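The Second Life of the Office Computer

By Noémi Tóth
Aug 5, 2026

When the insurance firm Gakard moved out of its old building in June, it left with its desks, its filing cabinets and a coffee machine that took two people to carry. It did not take the computers. There were 67 of them, most still in working order, and they went down the freight elevator on carts and into the back of a truck owned by a small company called Waltoda.

Waltoda buys used office equipment by the load. Tibor Oláh started it with one van and a rented garage, and he still does the pickups himself when the load is large enough. He paid Gakard a flat price for everything on the carts. He won't say what it was, except that it was less than the movers charged.

"People think a computer is finished when the company is finished with it," Oláh said. "The company is finished with it because the lease ran out, or the warranty did. The machine doesn't know that."

The trade in used office computers is old and mostly out of sight. Businesses tend to replace desktops on a schedule, whether or not anyone has complained about them. What happens next depends on who picks up the phone. Some machines go to a dealer like Waltoda. Some are given to schools. Others sit in a storage room for years, until the room is needed for something else, and by then they really are too old to be worth much.

Storage is the worst choice, according to Anikó Bodnár, who advises small companies on what to do with their equipment. A desktop that could have been sold in its fifth year is scrap in its tenth. She has walked into closets stacked to the ceiling with towers that had been kept in case someone needed a spare.

"There's always a key that doesn't work and a person who left," she said. "Then I ask what's on the drives, and the room gets quiet."

The drives are the main reason companies hold on to old machines. A hard drive from an accounts office may hold payroll records, scanned passports, customer letters and years of email. Deleting the files doesn't remove them in any serious way, and most managers have heard this by now, though few know what to do about it. Bodnár tells clients to have every drive wiped or destroyed, and to get a certificate for each one with the serial number on it. She also tells them to keep the certificates somewhere other than the closet.

At Waltoda the drives come out first. They go into a locked cage, and two employees have the key. Drives worth keeping are overwritten and tested. The rest go through a shredder that sounds like a gravel truck and leaves pieces the size of a fingernail. After that the towers are opened, cleaned and sorted by what is inside them.
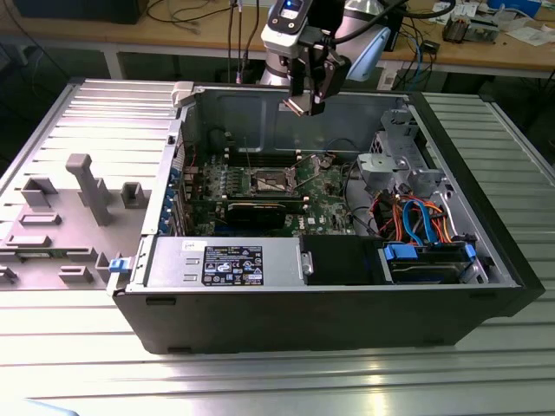
Age matters less than most buyers expect. An eight-year-old desktop with enough memory and a solid-state drive will open a spreadsheet, play a video and run a web browser without making its owner wait. It won't handle new games or edit long films. Kornél Csonka, who looks after sales at Waltoda, asks every customer the same thing, which is what they plan to do with it on an ordinary evening. Most of them say bills, email and homework.

Memory is the cheapest improvement and usually the first one made. Replacing a spinning hard drive with a solid-state drive makes the biggest difference a person will notice. Beyond those two, Csonka said, the money is better spent on a decent monitor. Fans get replaced if they rattle. The small battery on the motherboard gets replaced too, as a matter of routine – a dead one makes the computer forget what day it is, and customers bring it back thinking the whole thing has failed.

The harder problem is software. A computer can be in perfect health and still fall off the list of machines that the newest operating system will accept. When that happens, the security updates for the older system come to an end sooner or later, and the machine becomes a risk to use online. Dealers have seen this coming for years and it has changed what they buy. Csonka now turns down some models he would once have been glad to have.

One answer is to install a free operating system, and Waltoda sells some of its older stock that way. It works well for people who mainly need a browser. It works less well for people who depend on one particular program, and Csonka has learned to ask about that too. A retired bookkeeper once returned a computer to him because the tax software she had used for 20 years wouldn't run on it. He found her a different one and took the first back without charge.

Many of the buyers come from Ponce, the neighborhood behind the rail yard, where the public library cut its computer room down to four machines last winter. Csenge Csizmadia runs an after-school club there in two rooms above a bakery. She bought her first batch from Waltoda after the club's laptops wore out, mostly at the hinges.

"Desktops don't get dropped," she said. "They don't get left on a bus either."

The club's computers sit under the tables with the cables tied up out of reach of feet. Children do their school assignments on them between three and six, and on some evenings their parents come in to fill out forms. Csizmadia said the forms take up more time than the homework does. Benefits, school places, doctor's appointments and rent support have all moved online, and a phone screen is a poor place to upload six documents in the right order.

She keeps a list of families waiting for a machine of their own. The club passes them on for a small fee that families can pay over several months, and no one is chased for it. What she could use more of is monitors. Offices that are happy to give up their towers often hang on to their screens, which don't go out of date as quickly, and a tower without a screen isn't much help to anyone.

The environmental case for reuse is simple enough. A large share of the energy and material that a desktop will account for over its life is spent before it is ever switched on, in mining, refining, manufacturing and shipping. Using the same machine for another four or five years spreads that cost out. There is a point at which an old, power-hungry model costs more in electricity than it saves, and Bodnár advises against keeping anything past it. For a home computer that runs a few hours a day, that point comes later than many people assume.

Recycling is a step down from reuse. It recovers steel, aluminum, copper and small amounts of gold, but a working processor is worth far more as a processor than as the metals in it. The board that holds it took a factory to make and comes apart into very little. Oláh sends his unsalvageable towers to Uvier, a recycling plant outside the city, and he is paid for them by weight. A pallet of dead machines brings in less than two good ones sold over the counter.

He has noticed that the loads are getting smaller. Offices that once had a tower at each desk now hand out laptops, and the laptops come back in worse shape, with swollen batteries and cracked corners. Many have memory fixed in place, so it can't be added to. His staff can strip and refit a desktop in the time it takes to get the bottom cover off some of the newer notebooks. He charges more for a used laptop for that reason, and customers still prefer them.

For companies that want to clear out a room, Bodnár's advice is short. Make the list before calling anyone, with the model and serial number of each machine. Ask the buyer in writing what happens to the drives. Include the power cords, which are always forgotten and which someone will otherwise have to buy again. And do it in the year the machines are replaced.

Of the Gakard computers, most had been sold by the middle of the summer. A dental practice took several for its front desk and records room. A batch went to Csizmadia's club, along with a box of keyboards that Oláh threw in because he was tired of moving it. The last few were still on the shelf at Waltoda, priced at 800 for the set with monitors, and Csonka had a driving school coming in to look at them.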